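Slide 4 – how the side walls are made

Start with the stakes. They go in upright first, and everything else depends on how evenly they're spaced. Ashwin Kotian taught me to soak willow for a full afternoon before touching it. Felolier sells it in bundles of 100 rods, and I throw out 11 or so from each one for splits.

Pass the two sample rods around now. Ask people to bend the dry one slowly.
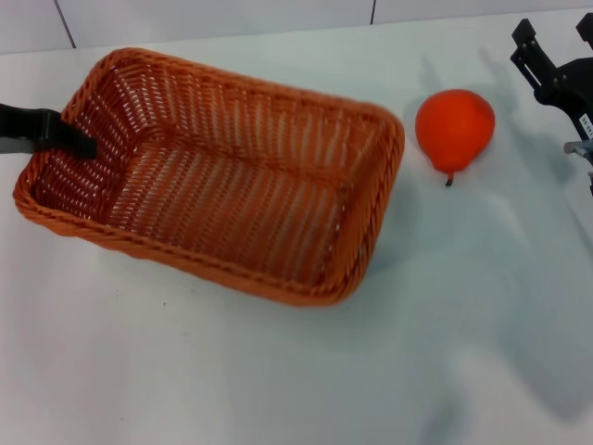 *Slide 5: Open weave on the sides, braided band at the rim.*

Move on to prices. At the Clisholm market in January a plain bread basket went for $19, and a log basket for $135. Usa Chareonsuk keeps a notebook of her hours and will let people look at it after the talk. Don't read out her figures – she asked me not to.

Repairs: a broken stake can be replaced without taking the wall apart. Cut the old one flush, point the new one, grease it with a little soap, and push it down alongside. Borders are harder. Malachy Tully won't repair a border at all, he cuts it off and starts over.

Break at 3:15. Questions about dyes go to Malachy.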